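Equipment Planning Gallery: Table Clearing at the Arkley Site

This page supports the budget proposal for robotic handling equipment, prepared by Mirela Rocha of the Facilities Planning Office. It is intended for department heads who will be asked to comment on the proposal before the end of February.

The office is considering two arms for the shared dining areas, one from Belum and one from Malý. Both suppliers have quoted on the same terms — purchase, delivery and one year of servicing. Departments are asked to judge the quotations against the everyday items that staff leave behind after meals, as these vary a good deal in shape and firmness.
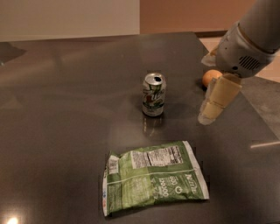
An opened drinks can, a crumpled snack bag and a small round object, with the gripper lowered over the table.
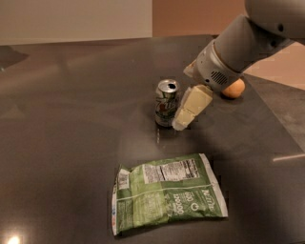 The can and the round object stand on either side of the gripper. The bag lies flat in the foreground.

Question on costs: What should a department set aside in its first year?

Each department should set aside 3000 pounds as its share of the purchase, and a further 800 pounds for servicing. Replacement finger pads are charged separately at 100 pounds a set. Training is met from the central budget and should not be entered on the departmental form.

Notes for budget holders

The servicing contract would be held by Hoko, whichever arm is chosen. Call-outs outside normal working hours are not covered and would be charged to the department that made the request.

Existing tables may be kept, provided that they are level and can be reached from one side. Where a table has to be replaced, the approved model costs 692 pounds and should be listed under furniture — it must not be added to the equipment line.

Comments on the proposal should be sent to Fabrice Lecomte in Procurement, with the name of the department and the budget code.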